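**Murora's shared kitchen reopens with new worktops**

2025-11-05

The community kitchen at Murora is open again, and it looks wonderful! After being closed for most of October, the room has new work surfaces, a much better layout and enough storage that the big stockpots finally have a home of their own. The first groups were back in on opening morning, and by lunchtime there was soup on the stove and flour on just about everybody.

If you cooked in the old kitchen, you'll remember the worktops. They had been patched so many times that rolling out dough meant hunting for a level stretch first, and the corner by the sink had a lip that caught every cloth you dragged over it. The new ones are plain, pale and smooth, and after years of wiping crumbs out of old knife scars, plain and smooth feels like a treat.

The work was done by Turklow, a small fitting firm from the next town over, with cabinets from Steinbach underneath. The fitters kept the sink and the stove where they were, so the plumbing stayed put and the money went into the parts people touch every day. The drawers now run on soft-closing rails (no more slamming during the quiet hour next door!) and the shelves below are open at the front, so you can see what you're reaching for without getting down on your knees.

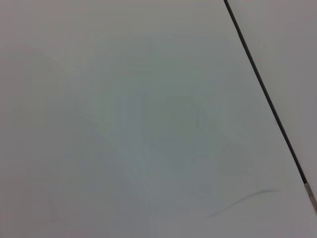 Can I still book the kitchen for a private event? Private bookings are open again on the same terms as before, and you can reserve a morning, an afternoon or an evening at the front desk.

Getting everything out of the old room was a project all by itself. Helpers packed up more than 300 plates, bowls and mugs, along with baking sheets, cake tins and a truly impressive pile of lids that matched nothing. The lids have gone to the recycling center. The good pans were scrubbed, dried and put back on the low shelves, heaviest at the bottom, and the baking gear now lives in one place beside the oven – a change the bread group has been asking for since forever.

The spices have been sorted too. Anything past its date was thrown out, and what was left has been moved into jars with the name on the lid as well as the side. There were 17 jars in the end, and yes, three of them are paprika. Please finish an open one before starting the next!

A few house rules come with the new surfaces. Hot pans go on the trivets or back on the stove, never straight on the worktop. Cut on a board, even if it's only one lemon. For cleaning, warm water, a drop of dish soap and a soft cloth are plenty, and the scouring pads should stay at the sink for the pots. Wipe up tomato sauce, turmeric and beet juice as you go, then dry the surface before you leave. The next group will thank you.

Ollurix, the home store on the corner, gave the kitchen 100 new dish towels, which are in the tall cupboard to the left of the door. Used towels go in the hamper and clean ones are put back at the end of each week. If you take some home to wash by mistake (it happens to all of us), just bring them back on your next visit.

The regular program is up and running again. The bread group has its usual morning, the soup lunch is back at noon, and the after-school baking club has room for a few more kids. There's also a brand-new evening session for people who want to learn a handful of simple dinners from scratch – all you need to bring is an apron and a container for leftovers.

Sign-up sheets for the evening session are at the front desk. Come in and have a look around even if you don't plan to cook. The kettle is on most afternoons, and there was still plum cake in the tin when this item was written.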